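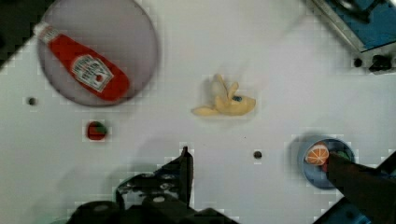

What makes a good play kitchen set? Pieces that can be sorted, filled, tipped out and served in a dozen different ways, with enough everyday food among them that a child recognizes dinner.

Play food has come a long way from the hollow plastic drumstick. At Putard, a toy library in the town of Doherty, the kitchen shelf is the first to empty when the doors open in February, and I can see why. The catalog runs to 1,070 toys, and families may take home 6 at a time, yet people keep coming back for the pretend groceries!

My favorite is the banana. It's pale yellow and partly peeled, with the flaps spread wide like a star, and I can't think of a funnier thing to find on a plate. An orange slice in a small blue bowl makes a fine breakfast. Then there's the ketchup, red with a white cap and a tomato on the label, which in my house would go on everything, the orange included.

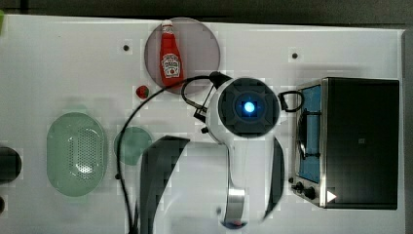 Dishes matter as much as the food. A colander is a wonderful thing to hand a three-year-old (all those holes!), and a see-through plate gets held up to the window before anyone thinks of lunch. Mixing real kitchenware with toy fruit works beautifully, too, as long as it's light and hard to break.

Skasteno, the shop next door, sells pretend vegetables singly, so a lost tomato needn't mean a new set. Start with three foods, three dishes and a low table. My own first order at the Café Potum, as the place under our stairs was called, was soup with a banana in it, and I asked for seconds.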